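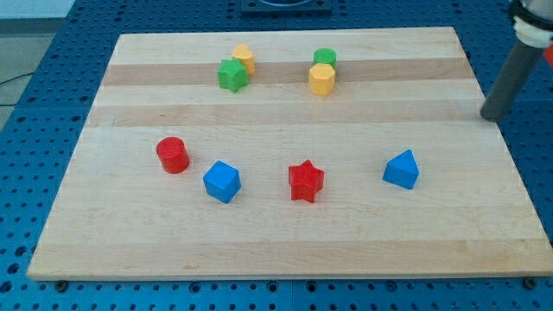
Jerstead, Wednesday, September 21, 2022

Notes for the open day, arm station. What a treat to stand this close! Byung-chul Kang runs the demo in three short rounds, 13 minutes each. Before yours, look over the blocks on the board (stars, a cube, a cylinder) and guess which one the rod will go for first. Write down your guess, then watch how the arm gets around the neighbors. Bring questions for Man-sik Ma, he loves the hard ones!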